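Search posts
Search

Okay, caravan park vs motel for our Wetisa trip. We've booked the park! 30 minutes from the beach, but the kids get a pool and a jumping pillow, so I'm calling it a win.

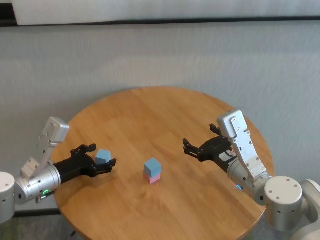 Cabin for four nights came to $662. The motel in Ruddock wanted $1,050 and brekkie was extra, cheeky buggers.

My mate Morfudd Gwynne reckons book the cabins furthest from the camp kitchen if you've got light sleepers. Done, row at the back (fingers crossed for no possums on the roof).
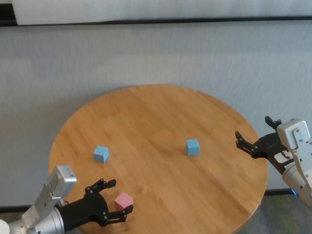
Do you need to bring your own linen?
Only for the bunks. The queen bed is made up for you, and towels are at the office for a small fee.

We head off 13th September, esky's already out of the shed!

We use cookies to improve your experience. Accept | Manage
Contact | Back to top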